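Notes for the talk, September 2024

Slide 1. Title only

Wait until the people at the back have found a chair. Say good evening, say my name slowly, thank Corentin Fleury for the invitation. Say that my English is careful but not fast, and that questions are welcome at any time.

Slide 2. The light that comes back

The subject tonight is variable stars. A variable star is a star whose brightness changes when we look at it from Earth. Many people think the stars are always the same, and for one human life this is almost true for most of them. But some of them change in a few days, or even in a few hours, and a person with simple binoculars can follow it.

Ask: who has seen Algol? Wait for the hands. If there are no hands, continue.

Slide 3. Algol

Algol is in Perseus. It is two stars close together, and we see their orbit almost from the side. When the dimmer star passes in front of the brighter one, we lose much of the light. This takes place a little less than every three days. The whole eclipse lasts nearly 10 hours, but the deep part is short, so look at a table of predictions before you go out.

(Do not tell the story of the demon's head here. It takes too long. Keep it for the questions.)
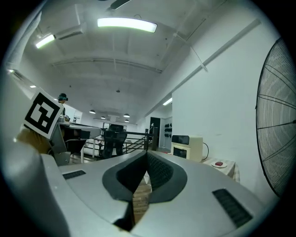

Slide 4. Mira

Mira is different. It is one old red giant, in Cetus, and it swells and shrinks with a period of eleven months. At its best you can see it without any instrument. At its weakest you need a telescope. In the years when its maximum falls close to the Sun in our sky, we miss the best part, and we must be patient.

Show my own light curve. It has 100 estimates, all by eye. The gap in the middle is the winter when I moved house. Say this before somebody asks.

Slide 5. How to make an estimate

Speak slowly on this slide. It is the most useful one.

Choose two comparison stars, one a little brighter than the variable and one a little dimmer. Decide where the variable is between them. If it is halfway between 3.0 and 3.4, write 3.2. Write the time also, in Universal Time. Do not look at your old estimates first. I did this in my first year and my curve was very smooth and very wrong.

Red stars need a quick look. If you stare, they seem to become brighter.

Slide 6. The notebook of Bevan Ruawai

Bevan Ruawai gave me permission to show two pages. He has made 1180 estimates from his garden in Feseo, with the same pair of binoculars. Point to the column for clouds and moonlight. He writes "poor" when the night is poor, and I ask you to do the same.

Slide 7. What about new stars?

Somebody will ask about T Coronae Borealis. It is a recurrent nova, and it was seen to brighten strongly in 1866 and in 1946. Many observers expect the next time soon. I cannot give a date. Show where it is in the Northern Crown and say which stars to compare it with.

Slide 8. Observing together

The next evening outside is in November, at the Tradava field, if the sky is clear. Bring warm shoes and a red lamp. The charts are printed, please take one from the table by the door.

Leave this slide on the screen during the questions.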